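Pruston Reading Room
Notes from the fit-out and shelving meeting, Wednesday, 4:30 pm

Present: Florian Delaunay (chair), Mina, Oskar, Beth R., Tomasz (left at 5:15), me taking notes
Apologies: Carol, Dev

1. Last notes
Agreed, one fix. The paint for the back hall is Haugland, not Huagland. Otherwise fine.

2. Book intake
Donated stock so far logged at 1,759. Oskar thinks we can shelve up to 2,000 once the long wall is done. Beth asked if that includes kids' books, it does. Does not include the language tapes, still in Mina's garage.

Duplicates: keep the better copy, second one goes on the sale cart. Florian would like one person making the call, too many repeat discussions over the same paperback. Beth will do it through December then we look again.

Long talk about barcodes. Tisix reads the printed barcode on the back cover and pulls title and author, so stack books face down at the intake table, saves flipping every one. QR codes on covers are publisher stuff, don't scan those, Tisix throws an error and you have to start the line over. Tomasz lost most of an afternoon that way. Older books with no barcode get typed in by hand, put those in the gray tote.

Spine labels: still coming loose on glossy covers. Mina to try the other roll.

ACTION Beth, duplicates
ACTION Mina, label test on ten glossy ones, report back

3. Tables
White table and green table stay as the intake corner for now. Oskar wanted them pulled apart and put end to end, Florian against, blocks the way to the door. Tried it on paper, he's right. Leave at the angle.

White table top needs a proper clean, smudges and scuffs all over. Beth has used a melamine sponge at home with good results, Mina worried about dulling the finish. Try a small patch first. No bare hands with the newspaper bundles please, thats where half the gray comes from.

Question from Tomasz whether to buy a matching pair. Vuven quote came in at 1,065 with delivery. No. Not this year. Money is for shelving.

ACTION Oskar, clean white table, patch test first

4. Paper files
White magazine organizer is on the green table, three compartments. Discussion of what goes where, went on a while. Settled on:
Left, donor forms
Middle, hold requests
Right, magazines waiting for a decision
Nothing else in there. No lunch receipts. Labels on the front of each, Beth has the label maker.

Mina asked for a second organizer for the local history leaflets. Price is 85 for the set at the place Florian uses, seemed steep to everybody. Mina to look for secondhand.

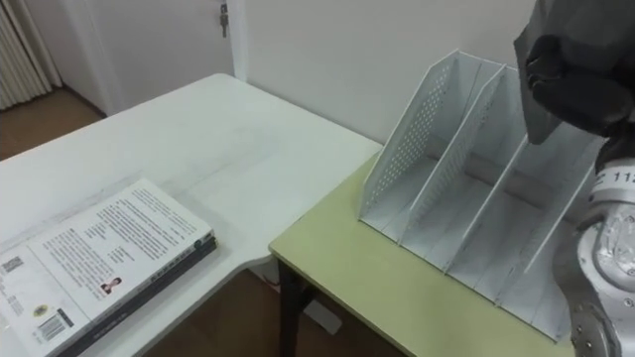
Intake corner, item 3. White table left, green table right with organizer.

ACTION Beth, labels
ACTION Mina, second organizer, secondhand if poss.

5. Door and wall end
Carts are not to be parked by the doorway, even for five minutes. Oskar will put tape on the floor where they go. Corner of the white table is close to the wall there, fine as it is, but don't shove it further back, the paint is new.

Floor under the tables gets missed when sweeping, dark down there and easy to skip. Added to Friday list.

6. Opening hours
Put off to next time, Carol has the survey sheets. Tomasz would like it noted he can't do mornings.

7. Any other business
Florian has a key for the side cupboard, one spare, ask him.
Kettle: descale it, somebody. Oskar volunteered after a pause.
Beth asked can returned loans sit on the intake tables overnight. No, they go on the returns shelf or they get scanned in agian as donations. Happened twice.
Tote bags, leftover from the fair, free to anyone who wants one.
Mina reminded all that author photo pages and loose bookmarks found inside books go in the envelope on the pinboard, don't throw out.

Next meeting same time, same room, Carol to bring survey. Florian to send agenda.

Closed 5:50 pm.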